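Why did the robot stop?

Hello! I'm Hanneke, and I look after a robot called Darum. My job is mostly finding out why it has done something silly, and today I want to tell you about the time it froze in the middle of its shopping.

We have a pretend greengrocer's shop in our workshop. The vegetables are fake, so we can drop them all day and they never go mushy (though they do roll under things, which is very annoying). Darum holds a basket in one hand and picks up vegetables with the other. Easy for you! Quite hard for a robot.

One afternoon in November, Darum reached for a tomato and just... stopped. Its arm stayed up in the air. I said "Oh no" quite loudly and my friend Zuleica spilled her tea.
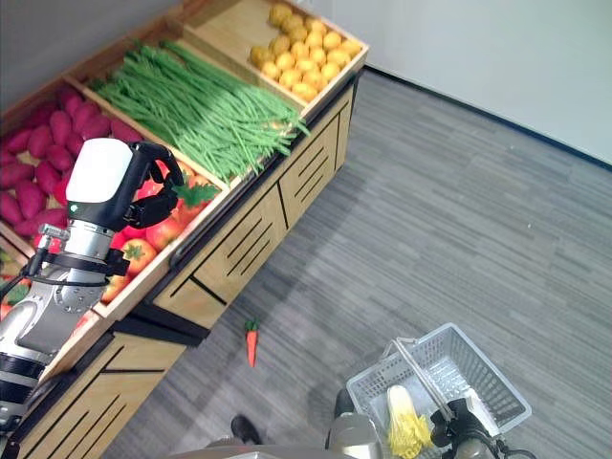
Darum's hand over the tomatoes. Can you spot the carrot on the floor?

So what had gone wrong? Robots have sensors, which are little parts that tell them what is going on. Darum has one in its wrist that feels how hard the hand is pushing. It sends a message to the computer 50 times every second — much faster than you can blink!

That afternoon the messages kept going missing. A plug on one of the cables had worked itself a tiny bit loose, so each time the arm bent, the computer lost touch with the wrist for a moment.

Now, imagine holding an egg when your fingers have gone completely numb. You wouldn't know if you were squeezing too hard, would you? Darum was in the same muddle. It has a rule for that: if you can't feel, don't move. We call it a safety stop, and it's there because a strong metal arm could hurt somebody.

I pressed the big stop button too, before going anywhere near. You must never touch a robot that has frozen, even if it looks fast asleep, as it might start moving again.

Then Zuleica pushed the plug in until it clicked and added a clip to hold it. We made Darum bend its arm 2000 times to check. It took ages — I ate a whole packet of biscuits — and not one message got lost.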